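Chapter 4
Handling Light Cloth: Corners, Drape and Laying Flat

A thin cloth has almost no stiffness of its own. Lifted from a table, it takes a shape set by its weight, its weave and the point at which it is held. This chapter covers squares up to 60 centimeters on a side, the size used in the Altham folding exercises, and treats two operations: the lift and the lay.

4.1 The single-corner lift

When one corner is pinched and raised, the rest of the cloth falls into a long, narrow form that tapers toward the lower tip. A crease commonly runs along its length. The width of this form depends on bending stiffness — a starched napkin hangs wider than a plain one of the same weight.

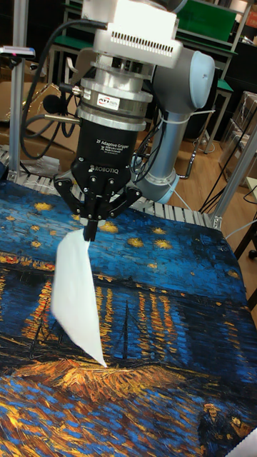
4.2 The sheet at rest

A sheet lying flat is described by the position of its corners and by the wrinkles between them. Soft wrinkles and slightly curled edges are normal in light material and do not count as folds. A patterned table covering gives strong contrast with a white sheet, and the outline can be traced without marking the cloth. Potgieter's method records the corner nearest the worker first and proceeds clockwise.

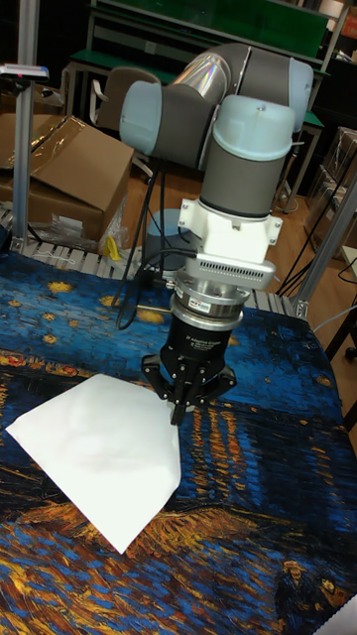

Why is a corner preferred to the middle of an edge as the first point of hold?

A corner is easier to locate, and the fold line that forms below it tends to follow the diagonal. Held at the middle of an edge, the cloth drops in two lobes that may overlap, and the free corners are harder to find for the second hold. Section 4.3 takes up the two-corner hold.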